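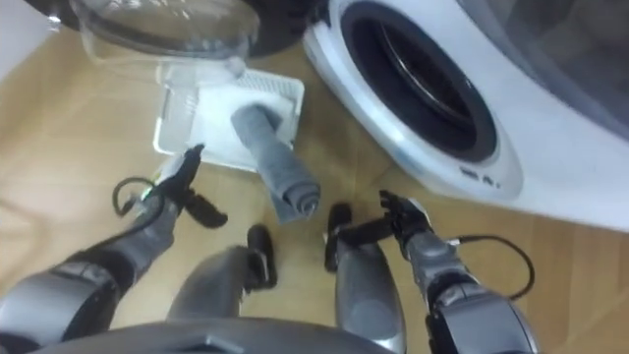
腕のほうは分かった、それより床にあるものを拾うときに膝をどこまで曲げるのか先に決めてほしい、とコウツコウコス(Koutsoukos)工房の定例で言われました。前回の報告で腕の話ばかり書いたため、今回は脚と姿勢から報告します。

助成事業「家事動作ロボットの自作」中間報告(3月分)
提出先:Gorkus 小規模製作助成 担当御中

1.姿勢と脚
床上の物を両手で扱う姿勢を、立位からの前屈ではなく、腰を落とした低い姿勢に変更しました。前屈では胴体の重心が前に出すぎ、両腕を伸ばした時点で足裏の荷重がつま先側に偏っていました。変更後は、両腕を前に出したまま静止できます。ただし低い姿勢から立ち上がる動作は未調整で、現在は吊り具で補助しています。
頭部カメラから見ると、膝から下が視野の中央下に入り、手先と足先が近くなります。手と足の干渉判定は従来、胴体と腕の間しか見ていなかったので、足首から先を判定に加えました。

2.腕と手
両腕とも組み立てを終え、左右の手を装着済みです。課題は手首まわりの配線です。ケーブルが手首の外側に輪になって出ており、床に近い作業では引っかけるおそれがあります。輪を小さくすると手首を回したときに張るため、長さは変えず、前腕に沿わせる留め具を作ります。留め具の形状は2案あり、Adatgateの共用機で樹脂の試作を出す予定です。

3.タオルの作業
対象は巻いたタオルです。両側から手を寄せて挟み、持ち上げてトレーの上に移すところまでを一連の動作としています。今期は52回試行し、最後まで通ったのは9回でした。失敗のほとんどは持ち上げの途中で巻きがゆるむもので、手の閉じ方が左右でそろっていないことが原因と見ています。指先の速度を下げた設定では改善の傾向がありますが、回数が少ないため、まだ結論は出していません。
洗濯機の前での作業は、手を伸ばせる範囲が本体で制限されます。右腕が洗濯機の前面に近づいたときに減速する設定を入れました。扉の開閉は今期の範囲に含めていません。

4.ソフトウェア
動作の記録と再生にはOdia(当方で作っている記録ツール)を使っています。腕と脚の時刻がずれる不具合があり、修正しました。修正前の記録は比較に使わず、別に保管しています。

5.費用
部材費は計画内です。追加の支出は関節用の軸受8個と配線材のみで、予備費から充てました。領収書の写しは別送します。

6.遅れと今後の予定
立ち上がり動作の調整が計画より6週間遅れています。この分は、予定していた棚への収納動作を後ろにずらして吸収します。次の期間は次の順で進めます。
・手首ケーブルの留め具の製作と取り付け
・左右の手の閉じ方の調整、タオル作業の再試行
・吊り具なしでの立ち上がり
最終成果の内容に変更はありません。収納動作の順番を入れ替える件については、変更届が必要かどうかご指示ください。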